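生活 · 居家 · 收纳

搬家前的两个月

在瓦尔索姆，租约大多在10月到期。每年入秋以后，旧城区的楼道里就堆起纸箱，搬家公司的电话要打好几遍才能接通。本地的戈伊科切亚搬运行说，这一个月的订单抵得上平时一个季度。

价格也跟着变。两居室的市内搬运，淡季一车就够，旺季往往要排到早上6点或晚上，楼层费另算。有经验的租户会提前两个月动手，先处理大件，再处理书和衣服，最后才轮到抽屉。

麻烦多半出在抽屉里。衣柜可以量尺寸，书可以按箱算，零碎东西没有类别，单件又不值得花时间。梳子、积木、过期的票据、不知道配哪把锁的钥匙，平时各在各处，一收拾就全到了桌面上。
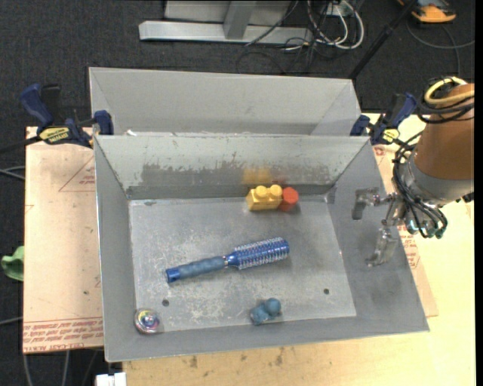 梳子、积木和小玩偶：零碎物件最难归类。

阿德尔街的一家旧货店从去年开始按袋收杂物，一袋不超过14公斤，玩具和厨具分开装，电器不收。店里把能用的挑出来上架，其余送去分拣站。店员的建议是不要等到最后一周，那时送来的袋子里什么都有，重新分一遍比收货还费工夫。

租户之间流传的办法更简单：每天晚上只收15分钟，一次只开一个抽屉。要留的直接装进随身箱，不留的当天拿下楼。拿不准的另放一个盒子，写上日期，搬完家半年没打开过，就整盒送走。

纸箱倒不必买新的。特尔孔市场后门每天下午都有摊主清出空箱，水果箱结实，适合装书；装过冷冻货的箱底容易发软，最好避开。胶带要多备几卷，箱子侧面写明房间，顶上的字一摞起来就看不见了。

押金的事也该早问。多数房东要求交房时墙面无钉孔，补墙的腻子要晾一夜才能上漆，赶在交钥匙当天早上补是来不及的。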